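Virnov Cell 2, Shape Insertion Work
Progress report to Trirnden, period ending 31 March 2023
Prepared by Doğukan Gezer, Preltcombe

Trials stopped for 12 working days this period after an uncommanded grip release. No one was inside the guard. The stop and the repair account for most of the shortfall against plan: 1146 insertion attempts were logged, and the remainder move to the next period.

The fault occurred during a descent toward the foam block. The gripper reported a closed state while finger force fell to zero, and the part dropped. The arm kept moving for 80 mm before the position monitor halted it. The controller log shows no stop request from the gripper, so the halt came from the secondary check alone.

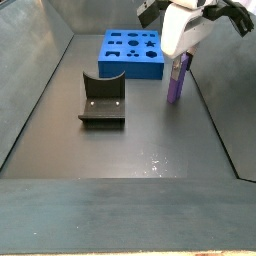
We traced the loss of force to a worn connector in the gripper cable. The wear matches a cable clip that was moved in September, when the arm was remounted. Awan supplied a replacement cable and a longer strain relief. Both are fitted, and the clip is back in its original position.

The cable explains the release but not the delayed stop. The gripper state was read from the last valid message, and the software placed no limit on the age of that message. A limit has been added. If the message is stale, the arm now stops and holds. The change passed bench tests with the cable pulled by hand at rest and during slow moves. It has not been tested at full speed, and the cell will run at reduced speed until it has.

Two items remain open. The risk assessment needs a new entry for dropped parts, and the spare gripper still has the old cable type. We request approval to charge the second Awan cable to the maintenance line.

Virnov project office, Preltcombe | Contact | © 2023 | Back to top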